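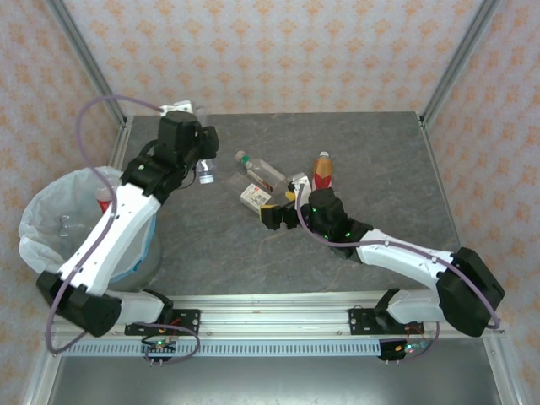 A lined bin at the left of the table, with a red cup and a crumpled bottle in it.

I've been bugging my neighbors at Buzatu about their bottles for ages, so I'm pretty thrilled to report that the bottle drive is back on in September! Safta Enache is running it again, and she tells me last year's haul came to 1326 bottles (I brought in 103 of those, thank you very much).

Drop-off is at the Prumen hall, door 4. Caps can stay on, but please tip out the dregs first. Cups go in a separate bag this time, and Safta says she'd love to hit around 1000 of them too. I've started saving mine already.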